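Visiting the Trendero open day: build servers, flaky tests and a long lunch

Trendero opened its engineering offices in Sowerby to outside developers in March, and I went along. I've used their build tool, Zatitz, at work for a while now, mostly for .NET projects, and I wanted to see how the people who make it run their own builds and tests. These are my notes, tidied up a little.

The offices are a short walk from the station, above a furniture store. Doors opened at 9:30. You signed in on a tablet, got a sticker with your first name on it and picked up a paper schedule. There were two tracks: talks in the big room on the upper floor, and short tours of the team areas. I did the tours in the morning and the talks after lunch.

The first stop was the build team. They had a dashboard up on a wall screen with every pipeline for the main product. The full solution has 467 projects in it, which made me feel better about ours. A clean build used to take 80 minutes. They got most of that back by splitting the solution into smaller ones and publishing the shared parts as internal packages. The engineer at the desk said the packages caused their own trouble for the first few months, mostly version mismatches between teams, and that they now update all of them together once a week.

I asked about caching. They cache restored packages and compiled output separately, and they throw out the compiled cache whenever the SDK version changes. We don't do that, and I think it explains a strange failure we had last winter.

Next was the test team. They keep 3030 unit tests in the core library and run all of them on every pull request. Integration tests run on merge to main, against real databases in containers. Tests that touch a cloud service run overnight. They used to run everything on every commit, and people had started merging without waiting for the results. 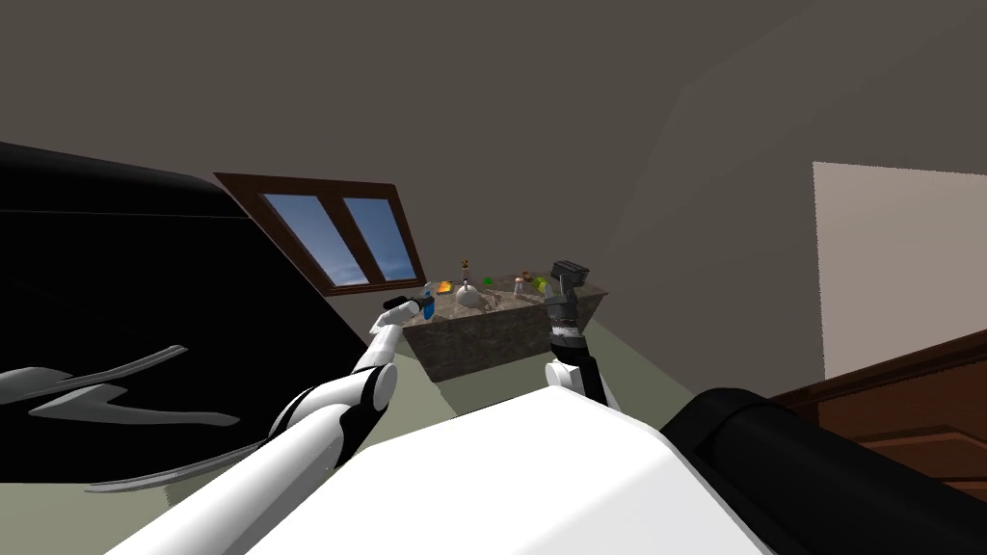
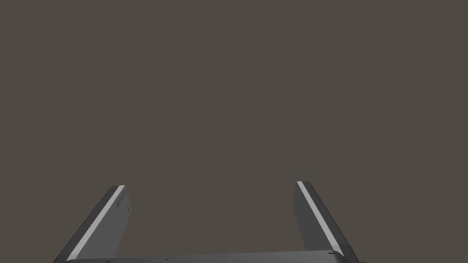 Flaky tests got the most questions from our group. Their rule is that a test which fails and then passes on a rerun with no code change is moved to a separate run the same day, and the team that owns it has two weeks to fix it or delete it. Deleting is allowed. Most of the flaky ones came down to the system clock, shared files on disk, or tests that depended on the order they ran in. They turned on random ordering last year and had a bad month while they cleaned up.

Lunch was sandwiches and soup in the kitchen area, and it ran over by half an hour. I sat with a few people from a logistics company who are moving off an old build server and hadn't decided what to do about their scripts. Between them they had roughly 1000 lines of PowerShell that only one person understood, and that person had left.

The first afternoon talk was about Trindatetti, their new test reporting service. It collects results from each run and lets you search the history of a single test across branches. The demo was good. You type part of a test name and get its pass rate, how long it takes and the commit where it first failed. It reads the usual result formats, so you don't need to change your test framework. Pricing wasn't on the slides, and the answer to the question was "later this year."

The second talk covered configuration and secrets. It was fairly basic and I had seen most of it before — keep secrets out of the repository, use a different identity for each environment, don't print variables in the build log. One useful point was to run the pipeline with an expired secret on purpose once in a while, to check that the error message tells you which one it was.

I skipped the last session, on writing plugins, to catch the 4:15 train.

A few practical things if they run it again. The Wi-Fi in the big room is poor, so download anything you need before you go. The tour groups fill up at the door, and the build team one fills first. Parking behind the store is for customers only. The slides are supposed to go up on the Trendero site, though the plugin ones were the only set there when I last checked.

Back at work, I've changed our cache key to include the SDK version. Random test ordering is next on the list. I tried it on one of our smaller projects and eleven tests failed straight away, all of them using the same temp folder.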